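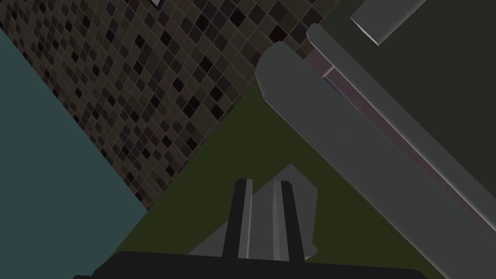 Wrist view from a simulated kitchen: gripper fingers over a flat gray part on the counter.

Company | About Us

Rikia makes software for robot arms that work in kitchens, stockrooms and other places built for people. We write the part that sits between the cameras and the motors. Our customers bring the arm, the gripper and the job. We supply the control, perception and planning code, and the tools to test all three before anything moves.

We are a small company and have stayed that way on purpose. Everyone who writes code here also answers support mail, and everyone who sells the software has had to install it at least once from a clean machine. If you write to us with a problem, the first reply comes from a person who can read the logs.

What we make

We have three products. They can be bought together or separately, and they talk to each other over plain, documented messages.

Clinon is the controller. It takes a target for the gripper and works out what each joint should do to get there, many times a second, while respecting the speed and force limits you set. Most of the work in Clinon is in the dull cases: what to do near a joint limit, what to do when a command arrives late, what to do when the fingers meet resistance sooner than the plan said they would. The default in that last case is to stop closing, hold position and report. You can change the default, but you have to do it in the configuration file and not from a running program.

Oda is the perception package. It takes pictures from a wrist camera, a fixed camera or both, and returns a list of surfaces and objects with a position and a confidence for each. We put most of our effort into the wrist view. The wrist camera rolls with the hand, so a counter may run corner to corner across the picture and a tiled wall may come in on a slant. People read such a picture without much trouble. Software trained on level pictures often does not. Oda is trained and tested at every wrist angle the arm can reach, and it uses the joint readings from Clinon to know which way is down.

Oda also has to deal with the gripper itself, which is nearly always in its own way. The fingers cover part of the thing they are reaching for at the moment when a good position estimate matters most. Oda knows the shape of the gripper, masks it out, and carries the last good estimate forward through the final approach. If that estimate gets too old, Oda says so, and the planner backs off for another look.

Gana is the planner. Give it a goal and what Oda can see, and it produces a sequence of motions for Clinon to follow. It handles reach, clearance and order of steps. Gana keeps its reasons: every plan comes with a record of the options it threw out and the rule that ruled them out. This started as a debugging aid for our own staff and turned into the feature customers ask about first.

How we work

Nearly everything we ship is run in simulation before it gets near hardware. Our test library holds 2,000 rendered scenes, most of them kitchen counters, shelves and sinks. The scenes vary in color, tile, lighting and layout, and some of them are ugly. We like dark counters with dark grippers over them, busy backsplashes, and flat gray objects with no pattern on them, and we keep adding more of the same. A thin matte part lying flat gives a camera very little to work with, and it gives a gripper very little to hold. Those are good test cases.

Each release candidate of Gana and Oda goes through the whole library overnight. A scene counts as passed when the object ends up held, the arm has touched nothing it was told to avoid, and the run finished inside the time limit. The last full run in September passed 1,946 scenes. We went through the rest one by one. Many came down to the same fault, in which the planner chose a finger placement across an object's long side when the short side was free. The fix is in the current release. The others are listed in the release notes with their scene numbers, and they will stay listed until they pass.

Simulation has limits and we try to be clear about them. Rendered surfaces are cleaner than real ones. Contact between a finger and a thin object is hard to model, and friction is harder. A pass in the library tells us the software made sensible decisions with the information it had. It does not tell us that a given gripper will pick up a given part on a given counter. For that we test on the customer's own equipment, during installation, with the customer's staff in the room.

We keep the simulator and the real system on the same code path. Clinon does not know whether it is driving motors or a model of them. Oda gets pictures in the same format from either source. It took us most of a year to get rid of the special cases — the small "if simulated" branches that pile up when people are in a hurry — and we now reject any change that brings one back.

How we started

Rikia began as a contract shop. We wrote motion code for other firms' machines, one project at a time, and each project started close to zero. The same pieces kept getting rebuilt: a way to replay a failed run, a way to check a grasp before trying it, a way to see what the wrist camera saw at the moment things went wrong. We rebuilt the replay tool four times for four customers before we decided to keep it and sell it.

That replay tool is still here. It ships with all three products at no extra charge. It lines up the camera pictures, joint readings and planner decisions on a single timeline, and you can step through them forward or backward. If you send us a bug report, please send the replay file with it. A written account is useful too, but the file usually gets you an answer the same day.

The first version of Clinon came out of that contract work. Oda followed when we grew tired of fitting our controller to other people's vision code, and Gana came last. We stopped taking general contract work after that. We still do paid installation and training for customers who want it.

Who uses our software

Our customers fall into two groups. The first is companies that build or fit out robot arms for food preparation, dish handling and light stockroom work. They usually license all three products and put their own screens and task lists on top. The second is university and company labs. Labs tend to take one product and swap out the others for their own work, and the message formats were designed with that in mind. We offer labs a reduced rate and ask only that they report bugs.

We do not supply software for arms that work without guarding at high speed, and we do not do weapons work. We also turn down jobs where a conveyor and a fixed chute would do better than an arm, and there are more of those than you might think.

The people here

We have 32 employees in 2 offices. The larger office holds engineering and support. The smaller one has the hardware lab, with arms from several makers bolted to steel tables and a mock kitchen counter. Engineers move between the two depending on what they are working on. New hires spend their first month on the test library, building scenes and reading failures, whatever job they were hired to do.

We do not have a separate quality department. The person who writes a feature writes its scenes, and a second person who had no part in the feature writes more scenes meant to break it. Both sets go into the library for good. Scenes are never removed, although a few have been corrected where the model of an object was wrong.

Support and updates

We put out a new release of each product every three months, with fixes in between as needed. Each release is supported for two years. Update notes are written by the people who made the changes. They say what changed, what may break and how to go back to the previous version. Going back should take a few minutes. If it takes longer, treat that as a bug and tell us.

Your camera pictures and replay files stay on your own machines unless you send them to us. When you do send them, we use them to fix the problem you reported. We ask in writing before adding anything from a customer site to the test library, and it is fine to say no.

Working with us

If you are considering our software, the best place to start is the trial package. It includes Clinon, Oda and Gana with a small set of scenes from the library, and it runs on an ordinary desktop computer with a decent graphics card. No arm is needed. Most people have a first grasp running in an afternoon.

For installation, pricing or lab rates, write to the sales address on the contact page and tell us which arm and gripper you have and what you want them to pick up. Job openings are on the careers page.

Page last updated 14 October 2018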